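In Praise of the Box With a Lid

Opinion, 2020-02-13

I love a good box. I mean the small, stiff kind with a separate lid, the kind a phone or a pen arrives in, and I think we throw far too many of them away! A drawer full of loose cables is a drawer you dread opening. Give those cables a box each and you'll want to show people.

A big white table helps too. Clear a stretch of it, set your phone off to one side, and black boxes practically jump out at you. 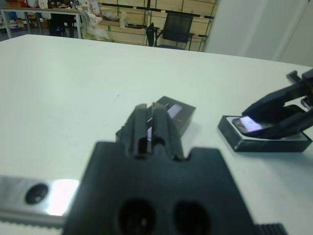
Lids deserve more love

Plenty of storage advice favors open bins, and I get it, they're quick. But a lid keeps out dust, it lets you stack, and it gives you that lovely moment of fitting one part over the other. I sorted 40 boxes last October and never got tired of it. (My closet did.)
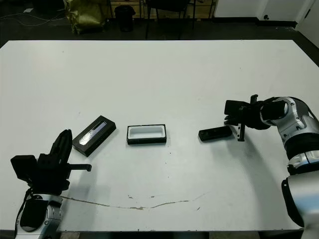

One closed, one open, with a smaller lid alongside.

Then there's the inside. Give me a white lining every time! Earrings, screws, spare keys, whatever you drop in there, you can find it again. All-black interiors look fancy in the store and swallow everything you own.
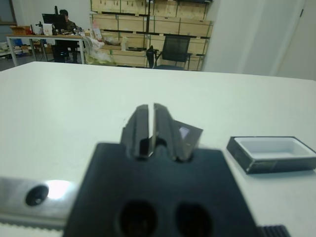 Black rim, shallow white well.

My one firm rule is that a lid stays near its box. Separate them for a week and you have two pieces of junk, and I say this as someone who once kept three lids for years with nothing to put under them. 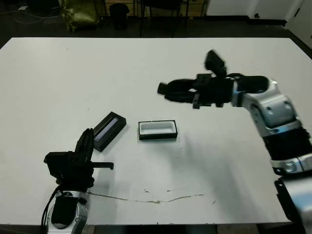 So before you flatten the next one for recycling, try it in a drawer first. Put the batteries in it, or the stamps, or those tiny hex keys you can't bring yourself to toss. I've got one for birthday candles now and I'm already eyeing the tea bags.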